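From: Lejla Stojanovska
To: Mamatholm Bakers list
Subject: Re: [bakers] rye sourdough, gummy middle

On Wednesday Kwame Baidoo wrote:

> Third loaf in a row with a wet line across the middle. 600 g dark rye,
> starter fed the night before, baked in the long tin. Crust is fine.
> I cut it as soon as I can hold it. Is the oven too cool or is it
> the flour? Also, does anyone still have Afia's seed mix?

Kwame,

I would leave the flour alone for now. You are cutting it too early. A rye loaf that size needs to sit overnight in a cloth, and I leave mine a full day if I can stand it. The crumb is still setting when it comes out of the tin.

If it is still gummy after that, check how sour the dough is before it goes in. Mine went sticky in April when the starter had been in the fridge for weeks. I fed it 3 times at room temperature and the next loaf was fine. You could also give it 6 more minutes with the tin off, straight on the rack.

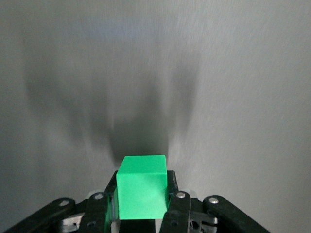
Paora bakes his at a lower heat for longer and gets a thicker crust. I find it hard to slice, but he likes it with soup.

Afia's mix is equal parts sunflower and flax, with half as much caraway. Soak the flax first or it will pull water out of the dough.

Does anyone have a spare long tin with a lid? Mine has started to rust at the seam.

Lejla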